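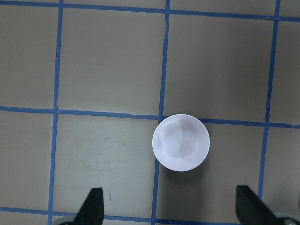 Annatjie Nkosi told us that she always knew where she had left a thing, and only lost the time when she had left it there, so that for her our evening questions were asking about the wrong half of the matter.

**Figure 4.** White bowl on a surface with a grid of blue tape, viewed from above.

## 5. Discussion

The remark came in the second week of the Cevham diary study, and at that point the list of questions was already fixed. We could not change it for the people who had started. But it led us to read the answers again with a different eye, and the larger part of this section follows from that second reading.

### 5.1 Place and time are forgotten at different speeds

The 23 participants gave 2433 answers in total. Of these, 575 were scored as errors in the main analysis (Section 4.2). In that analysis an error was one thing: the person named a place that did not agree with the note made in the morning. When we read the errors one by one, we saw that they are of two kinds. In the first kind, the person names a place where the object had never been on any day of the diary. In the second kind, the place is a correct one, but for another day. The glasses were on the window sill, but this was yesterday; today they were beside the telephone.

The second kind is by far the more common. It is also the kind that grows during the study. In the first days there is little older material to mix with the new, and a wrong answer is usually a guess. Later there are many old places for the same object, and the person has to choose between them. We think that this growth speaks for interference between similar memories and against a simple fading of the trace. If the trace was fading, we would expect more places of the first kind towards the end, and we do not find them.

This agrees with the distinction that Lewis and Rowbotham make in their laboratory work between knowing that a place is familiar and knowing on which occasion it was used. Their participants were younger than ours and learned the places in one session on a screen. It was not certain that the same pattern would be found with keys, purses and medicine boxes in people's own homes, over many days, with all the noise that this brings. To our mind the pattern is even clearer at home, though the two studies cannot be compared number by number.

### 5.2 The afternoon rest

Our first hypothesis was that a short sleep after lunch would protect the memory of the morning. The result in Section 4.3 was weak, and we wrote there that it does not support the hypothesis. We want to add here one observation which was not planned and should be read with care.

On days with a rest, the errors of the first kind remain the same. The errors of the second kind become fewer, but only for objects which were moved in the morning and not touched again before the evening. For objects which were used all day the rest makes no difference that we could find. One possible reading is that sleep helps to separate the morning from the day before, and that this help is lost when the same object is then taken up again. Another reading is much simpler: who sleeps in the afternoon has fewer waking hours in which to move things. We tried to correct for this with the Proko activity record, but the record was not complete for all participants, as some people took off the wristband to wash dishes and put it on again only at bedtime.

We therefore do not claim an effect of rest. We report the observation so that other groups may test it with a design that is made for it.

### 5.3 Confidence

The participants said after each answer how sure they were. For errors of the first kind the confidence was low, as one would wish. For errors of the second kind it was high, and in several people it was as high as for the correct answers. A person who remembers a true event of the wrong day has no inner sign that something is wrong. The picture in the mind is rich, the light is right, the hand is on the object. Only the date is missing, and a memory does not carry a date in the way that a letter does.

We believe that this has some weight for the clinic. At the Mokgethi memory clinic, where most of our participants were invited, the usual interview asks whether the patient often has the feeling of not remembering. Our data suggest that this question catches one kind of error and leaves the other. A patient who is sure and wrong will answer no. The relative who sits beside the patient will often answer yes, and the difference between them is then put down to poor insight. It may be so in some cases. In other cases the patient is describing the own experience correctly.

Imelda Gatchalian, who read the interviews in parallel with the first author and did not know the scores, came to a similar view from the side of language. She noted that participants used the present tense and small details ("it is by the bread, I can see it") more for errors of the second kind than for errors of the first. We did not count these expressions, and we mention them as an impression only.

### 5.4 Strategies

We gave no training, and asked the participants not to change their habits. Most of them changed something all the same. The diary itself was a reminder, and having to report a place in the evening made people look at it in the morning with more attention. Some began to say the place aloud. Others gave each object a fixed home, and after this there was of course little left for us to measure. In the model of Section 4.4 these objects were kept, because taking them out would have meant to punish the people who solved their problem.

Saying the place aloud seemed to help with the first kind of error and not with the second. This is what one would expect when the spoken words are the same each day. Two participants found, without our advice, that it was better to add something that belonged to the day: the weather, or who had telephoned. Such a small case proves nothing, but the idea is cheap to test, and Bheki Mahlangu has included it as a separate condition in the follow-up study.

### 5.5 Limitations

The sample is small and was not drawn at random. All participants lived alone or with one other person, and in the second case we cannot exclude that an object was moved by the other person without being noted. We asked about it each evening, but to ask a person with a memory complaint whether somebody else has moved the scissors is not a very strong control.

The morning note was taken as the truth. It was written by the participant, and may itself be wrong. On the visits the notes were in good agreement with what the visitor found, but the visits were few, and they were announced. People tidy up before a visitor comes.

The division of the errors into two kinds was made after we had seen the data. It depends also on the length of the diary: a place counts as "correct for another day" only if that other day falls inside the study. Some errors of the first kind are surely places from before the first day, so the share of the second kind is, if anything, too low in our tables.

Last, the Triletti naming test, which we used to describe the participants at the start, exists in two versions, and in November we had to change from the longer to the shorter one. The scores were converted with the table that is supplied. We have no reason to think that this changed the groups, but the conversion is less exact at the upper end, where most of our participants were, and the correlations with naming in Table 3 should be read with this in mind.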